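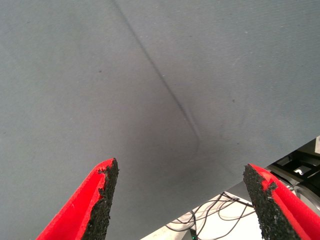 Wrist camera view during the open day: gripper open over the gray sheet, crease still to be dealt with.

Progress report to the Cilari fund, November
Cloth handling project, Randbridge workshop

Hi all,

You asked for something short on the open day and what it means for the rest of the grant, so I'm writing while it's fresh. The numbers are at the bottom if that's all you need.

We opened the doors at 10 in the morning and had 60 visitors before we shut at four. I had told you to expect 25, so the coffee ran out before lunch and the second demo slot turned into three. Most people came from the hospital laundries and the two hotels in Gredisberg, plus a good crowd from the trade school who asked the hardest questions of the day (why don't you just iron it first? I'm still thinking about that one).

The demo was the flattening task you saw on paper in the spring. A sheet goes down in front of the arm, we put a crease in it, and the robot has to find the crease and work it out toward an edge. We put the wrist camera up on the big screen next to the arm, and I'm so glad we did! From the visitor side of the rope all you see is an arm hovering over gray cloth. On the screen you get the two red fingers with their black pads facing each other, and that long diagonal line in the fabric they're heading for, and people started calling out which way it should go.

How did it do? Pretty well in the morning, patchy after lunch. The Qin software found the crease on nearly every run. Picking up just enough cloth is where we still lose time. A shallow fold doesn't give the fingers much to hold, and when they take too big a bite you end up with a new wrinkle next to the old one. One of the laundry managers said her new hires do exactly the same thing in their first week, which made me feel a bit better.

The light was the other headache. With one side of the sheet bright and the middle in shadow, the software sometimes wants to treat the edge of a shadow as a fold. We knew this from the bench tests, but I hadn't seen it happen so often in a row. I'd like to spend some of the remaining equipment money on two diffused lamps, and I've put that in the budget note for you to say yes or no to.

The finger pads need attention too. The rough black surface grips cotton nicely, but the edges are ragged and there's red showing through near the tips. I want a fresh set made before the next round of tests, and I want to try a finer grit on one pair while we're at it. I'd also like to get the cables up off the floor next to the work area before we have that many people in again.

What I took from the visitors is that they care a lot less about speed than I thought. I'd been apologizing for how slow it is since the first slot! What they kept asking about was mixed loads, stains, and who fixes it at six in the morning. Both hotels would like us to test with their own linen, and I've said we'll take a small batch from each.

Where we are against the plan: 700 logged runs out of the 900 we promised you by the end of this phase. I think we'll get there without trouble as long as the new pads arrive on time. Spending is on track apart from the catering, which went over, and I'll cover that out of the travel line if you're okay with it.

Still to do on my side are the lamp quotes, the pads, the linen batches, and a written reply to the trade school. Let me know about the lamps when you can.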